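Odex Tip Line: Frequently Asked Questions
Updated July 2019

What is the Odex tip line?
It is a phone and text service for passing on information about threats, thefts and weapons offenses in Toledo. It is not an emergency service. If someone is in danger now, call 911.

Do I have to give my name?
No. You get a tip number when you finish. Write it down, as we can't look it up for you later.

What should I include?
Say what happened, where, and when. Plate numbers and vehicle descriptions help. If you saw a threat online, save a screenshot before the post is taken down.
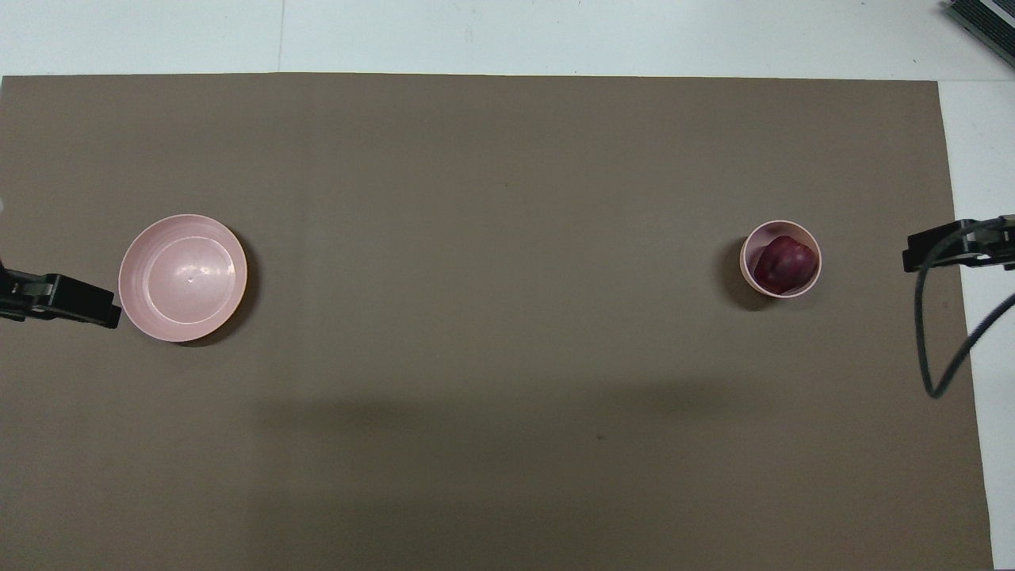 Adi Wattimena wrote to say that the text option stopped her message halfway and she had to send it again. Texts are limited to 1,306 characters. Anything longer should be sent in parts, with your tip number at the start of each one.

Will the police call me back?
Only if you leave a number and say a call is okay. Most people who leave a tip don't hear from a detective.

Is there a reward?
Rewards run from $50 to $2,000 and are paid after an arrest. Claims are paid at the Mastel office, second floor. Bring your tip number. No ID is needed. 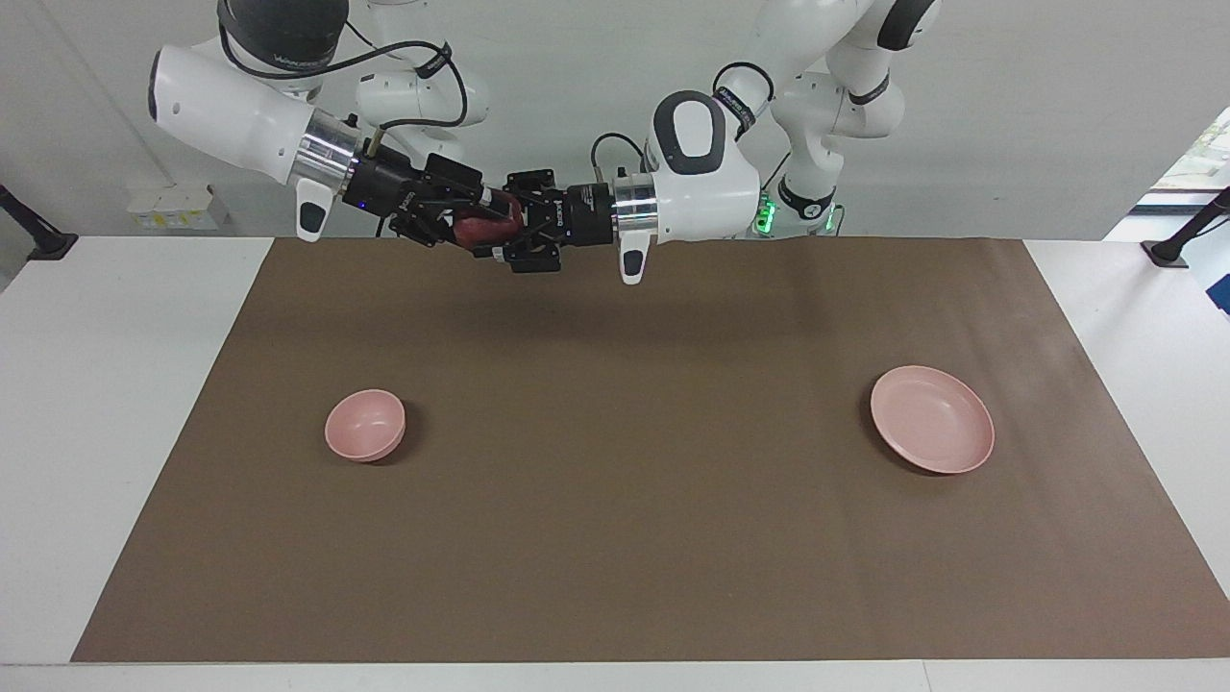 Red object in a black gripper above a brown mat

Can I report something that happened outside the city?
Yes. We forward it to the right department, which may take a day or two.

I left a tip with Flatard. Is it still on file?
Flatard ran the line before us. Its open tips move to our system in August, and the old numbers will still work. If yours has fewer than six digits, put 74 in front of it.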